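February, late, second cup of tea gone cold next to the keyboard

The planner finally stopped lying to me! I've been chasing the same bug for so long that I want to get this down while I still remember how it felt to find it.

Background for future me. The motion planner sits between the grasp module (Granano, still on the old branch) and the low-level controller. Granano hands over a pose and a width, the planner turns that into a path, and the controller follows the path and complains when it can't. For weeks the complaints made no sense. The arm would close on a tray nicely, lift, and then come to a dead stop a hand's width above the table with a "start state in collision" error. In collision with what? The logs said: with the tray. The thing it was holding!

So this morning I wrote a little replay tool, which I should have done ages ago. It takes the recorded joint states and the scene snapshots, lines them up by timestamp, and lets me scrub back and forth with the arrow keys. It's ugly (everything is either green or a slightly different green) but oh, it's fun to use. I fed it the whole archive, 3,499 plan requests, and told it to pull out every one that failed right after a grasp. It found 31. I had been expecting hundreds, going by how grumpy I was.

Every one of the 31 had the same shape. When the fingers close, we attach the object to the gripper in the planning scene and delete it from the table. Two messages, attach and then delete. I had always pictured them landing together. They don't. If a perception update slips in between, the tray gets put back on the table as a fresh object, with a new ID, in exactly the place where the attached one already is. Two trays, same spot, one of them stuck to the hand. Of course it's in collision. I laughed out loud.

The fix is about as glamorous as the bug. Attach and delete now go through as one scene change, and perception updates that carry a timestamp older than the last scene change get dropped. I replayed the 31 with the new code and every one of them planned. Then I replayed the rest to make sure I hadn't broken anything, and went for a walk while it ran.

Also cleaned up the joint limits file, renamed three topics that have been annoying me since Stastusau was a single node, and found a sleep(2) in the startup script with the comment "remove later". Removed it. Startup still works. I don't want to know.

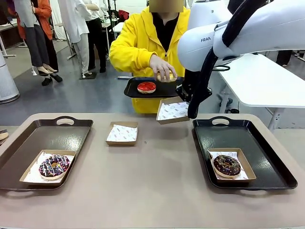
The next job is carrying constraints, and I can't wait to start on it. Right now the planner treats a held object as a solid lump that may be turned any way the joints like, and for a closed box that's fine. Food is another matter. The little paper tray in the gripper is empty, so the arm could tip it quite a way and nobody would mind, but the same tray with a donut in it needs to stay close to level all the way across. I want the tilt limit to come from the load: loose when empty, tight when full, and slower around the wrist for anything with icing and sprinkles on it like the purple-blue one on the left. Then there's the hand problem. A person reaching down to a serving tray just behind the gripper is a moving obstacle, and one that has every right to be there, so I'd like the planner to keep a soft margin around hands that grows with speed. Cost term first, hard limit second, I think. I've sketched it in Zillix because the optimizer there lets me change weights while it runs.

One worry: the orientation constraint makes the sampler slow. With a tight tilt limit it threw away 1,905 samples out of 3,000 on the first try -- far too many for something that has to answer while a person stands waiting. Projecting the samples onto the constraint should help. There's an old Panasiuk branch with a half-written projection step in it, and I have a feeling past me was closer than I gave myself credit for.

To do tomorrow: merge the scene fix, write a test that sends the messages in the wrong order on purpose, dig out that branch, give the replay tool a second color.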